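Procès-verbal de la réunion du conseil scientifique
Projet Galta – Valorisation des extraits végétaux pour matériaux et revêtements

Séance du lundi 6 janvier 2025
Lieu : site de Parnmont, salle du conseil

Étaient représentés : la direction du projet, l'équipe chimie des extraits, l'équipe microbiologie, la plateforme d'analyse, le service informatique scientifique, la société Wainwright (partenaire industriel) et le laboratoire Elton (partenaire académique).
Excusé : le service des affaires juridiques.

Le quorum étant atteint, la séance est ouverte par la présidence.

1. Approbation du procès-verbal de la séance précédente

Le procès-verbal est approuvé à l'unanimité, sous réserve d'une correction demandée par le laboratoire Elton au point relatif aux solvants : il convient de lire « éthanol aqueux » et non « éthanol absolu ». La version corrigée sera déposée dans l'espace documentaire du projet.

2. État d'avancement du lot « Extraction »

L'équipe chimie des extraits présente les résultats obtenus sur les tanins condensés issus d'écorces de pin et de châtaignier. La campagne a porté sur 52 lots d'écorces. Les rendements sont jugés satisfaisants pour le pin. Pour le châtaignier, la dispersion entre lots demeure trop importante pour permettre de retenir un protocole unique.

Le laboratoire Elton fait observer que la durée de stockage des écorces avant broyage n'a pas été consignée de manière homogène. L'équipe en convient et indique que cette information figure dans les cahiers de laboratoire pour une partie des lots seulement. Il est décidé de la rendre obligatoire dans la fiche de réception.

La société Wainwright demande si le passage à un broyage plus fin a été envisagé. Il est répondu que des essais préliminaires ont entraîné un colmatage des filtres et que l'option n'est pas retenue à ce stade. Elle pourra être réexaminée après livraison du nouveau banc de filtration.

3. État d'avancement du lot « Activité antifongique »

L'équipe microbiologie rend compte des essais de croissance menés sur des souches de moisissures de surface. Les films contenant des tanins de pin ralentissent le développement mycélien dans les conditions d'essai retenues. Les films à base de tanins de châtaignier donnent des résultats contradictoires d'une série à l'autre.

Une discussion s'engage sur le choix des témoins. Le laboratoire Elton recommande l'ajout d'un témoin comportant le liant seul, conservé dans les mêmes conditions d'humidité que les films chargés. La direction du projet souscrit à cette recommandation et demande que les séries déjà réalisées sans ce témoin soient signalées comme telles dans le rapport intermédiaire.

La question de la stabilité des films à la lumière est également soulevée. Un brunissement a été relevé après exposition prolongée. La société Wainwright rappelle que cette évolution de teinte serait rédhibitoire pour les revêtements clairs, mais acceptable pour les produits destinés aux sous-faces et aux éléments non apparents. Il est convenu de traiter séparément les deux usages dans la suite des travaux.

4. Plateforme d'analyse

La plateforme signale que la colonne de chromatographie affectée au projet arrive en fin de vie. Le remplacement a été commandé. Dans l'intervalle, les analyses courantes sont limitées à neuf échantillons par série, avec priorité aux extraits de pin. Les demandes urgentes devront être motivées par écrit auprès de la responsable de la plateforme.

Le conseil prend acte de la fin de l'étalonnage du spectromètre infrarouge. Les spectres acquis avant cet étalonnage restent exploitables pour une comparaison qualitative. Ils ne pourront pas être utilisés pour les dosages présentés dans les livrables.

5. Données et moyens de calcul

Le service informatique scientifique présente l'organisation retenue pour la conservation des données brutes. Les chromatogrammes et les spectres seront déposés dans un répertoire commun, accompagnés d'un fichier de métadonnées dont le modèle a été diffusé aux équipes. Les fichiers dépourvus de métadonnées ne seront plus acceptés.

Une enveloppe de 600 euros est demandée pour l'achat de supports de sauvegarde. La dépense est imputée sur la ligne de fonctionnement du projet. Elle est approuvée sans observation.
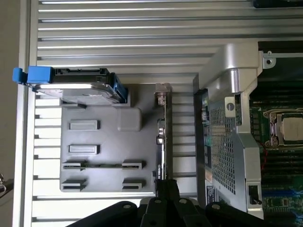
L'équipe chimie des extraits s'interroge sur la conservation des fichiers au format propriétaire des appareils. Il est précisé que les deux versions, propriétaire et ouverte, doivent être déposées. Le laboratoire Elton demande un accès en lecture au répertoire commun, qui lui est accordé pour la durée de la convention.

6. Publications et communication

Un projet d'article relatif à l'extraction des tanins de pin a été transmis aux partenaires. La société Wainwright dispose d'un délai de quatre semaines pour faire connaître ses observations, conformément à l'accord de consortium. En l'absence de retour dans ce délai, le manuscrit sera réputé accepté.

Le conseil rappelle que toute communication orale ou affichée doit être soumise à la direction du projet avant l'envoi du résumé. Les résultats portant sur le châtaignier ne feront l'objet d'aucune présentation externe avant confirmation par une nouvelle série d'essais.

7. Questions diverses

Le laboratoire Elton propose d'accueillir un stage de master consacré à la caractérisation des fractions oligomériques. La proposition reçoit un avis favorable. La fiche de stage sera rédigée conjointement avec l'équipe chimie des extraits.

Il est demandé que les flacons d'extraits entreposés en chambre froide portent désormais le numéro de lot et la date de préparation. Les flacons non identifiés seront éliminés selon la filière habituelle.

Relevé de décisions

Fiche de réception des écorces : ajout de la durée de stockage avant broyage (équipe chimie des extraits).
Essais antifongiques : ajout du témoin « liant seul » et signalement des séries antérieures (équipe microbiologie).
Étude de la tenue à la lumière : séparation des usages apparents et non apparents (direction du projet, société Wainwright).
Supports de sauvegarde : dépense approuvée (service informatique scientifique).
Répertoire commun : ouverture d'un accès en lecture au laboratoire Elton (service informatique scientifique).
Fiche de stage : rédaction conjointe (laboratoire Elton, équipe chimie des extraits).

La prochaine séance du conseil scientifique se tiendra au mois de mai, sur le site de Parnmont. Les documents préparatoires devront parvenir au secrétariat une semaine avant la réunion.

L'ordre du jour étant épuisé, la séance est levée.

Le secrétariat du conseil scientifique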